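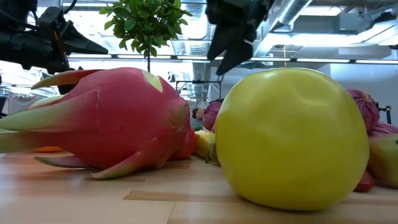

Gamby Two-Finger Gripper — Produce Kit
June | by the Cloro bench team
5 min read
Print | E-mail

Small electric gripper, two fingers, made for bench arms doing pick and place on things that bruise. Sold single or as a matched pair. We've been running the pair against the Gilis we already stock, same arms, same table, same pile of fruit. Notes further down. Short version — buy the Gamby if you handle mixed shapes, buy the Gilis if everything you pick is the same size and you want to save some money.

What you get

Gripper body, two fingers (long taper), two fingers (short flat), one set of soft pads already on, one spare set in the bag. Mounting plate. Cable. Hex key that is a bit too short, use your own. No power supply, order it seperately or run it off the arm if your arm has a tool port.

Pair kit is the same times two plus the sync lead.

Specs

Opening, long fingers: 177 mm
Opening, short fingers: 43 mm less than that
Fingers: 2 per gripper
Force steps: 4
Finish: black
Control: Fodor box, or straight from the arm if it speaks the usual serial
Pads: push fit, no glue

Why a dragon fruit

Because it's awkward. Customers kept asking about apples and every gripper on the market can pick an apple. The scales are the trouble. They stick out, they bend, and a fingertip that comes in flat will ride up on one and you get a grip on the leaf and none on the fruit. Then it rolls. Laid on its side it's long as well, so you have to choose: across the middle and balanced, or near one end where there's more room to get past the scales.

Best approach with the long taper fingers was straight down, across the middle, force step two. Coming in at an angle worked with the left arm but took more setup. Step three leaves marks. Don't use step four on fruit at all, it's there for boxes.

Gilis on the same fruit: fine when the scales lay down, bad when they didn't. Blunt tips. We got it lifting in the end by turning the wrist a quarter turn and going for the bare patches. Too fussy for a line.

Round stuff

Both good. The Gilis is a touch quicker to close and on smooth round fruit you'd be hard pushed to care which one is on the arm. Lumpy round fruit goes to the Gamby, the pads give a little and it settles instead of squirting out sideways.

Mangoes — Gamby step two, across the narrow way. Gilis will do it on its lowest setting but watch the stem end.

Onions in net

Mixed result. Net catches on the Gilis pad screws. Gamby has no screws on the face so nothing to catch, but the net slides against the skin inside and the onion can turn in the grip. Go slow on the lift. If you do a lot of netted goods ask us about the ribbed pads, not in the kit, not on the site yet either.

Cluttered table

This is where most of the returns come from so read it. A gripper that does great on one item alone on a clean bench can be useless once there's a big fruit in front and small ones behind. You need somewhere for the fingers to go. With the 177 opening the long fingers need clearance both sides and in a tight pile they don't get it, they push the neighbor instead. Part open first. The Fodor box lets you save a part open position, we keep one for small items and one for big. Straight serial control can do it too but you write it yourself.

Small things tucked behind big things: move the big one first. Sounds obvious, took us longer than it should of.

Two arms

The pair is good. One arm from the side, one from above, and they stay out of each other's way if you set the zones properly. Sync lead only shares the open/closed state, it does NOT do collision checks. That's on your arm controller. We bumped fingers once on day one, no damage, pad came off, pushed it back on.

Status light on the housing is small. You can see it across a bench, not across a shop.

Cameras

Not included and we don't bundle one. For testing we like a fixed view, low and near the table, plus whatever is on the wrist. Low view tells you if the tip went under a scale or over it. From straight overhead you can't tell. Watch out for strip lights overhead if your camera points up at all, they wash out the dark fingers and auto exposure hunts. Lock it.

Gamby or Gilis

Odd shapes, soft skins, leaves, net: Gamby
Same item all day, round, firm: Gilis
Boxes and bags: either, Gamby on step four
Cheapest to run: Gilis, pads last longer
Fastest to swap fingers: Gamby by a mile, no tools for the pads and one bolt per finger
Noise: Gilis is quieter

Gripes

Hex key, already said. Cable exits at the back and wants a right angle plug, on most arms it will rub at full wrist turn. Clip it. Pads pick up juice and get slick, wipe them every few runs with a damp cloth, no solvent. Manual prints the force steps in the wrong order on one page, go by the numbers on the Fodor box.

Fits

Most bench arms with the standard small flange. Adapter plate for older Gilis mounts in stock. If you aren't sure, send us a photo of the flange with a ruler next to it before ordering, saves everybody the shipping.

Ordering

Single and pair kits ship from stock. Spare pads in bags of 4. Ribbed pads on request. Returns OK if the pads are clean and the fingers aren't bent. Fodor box is its own item, add it to the cart or you'll be emailing us next week.

Demo on the bench most mornings, bring your own fruit if it's something weird.

Print | E-mail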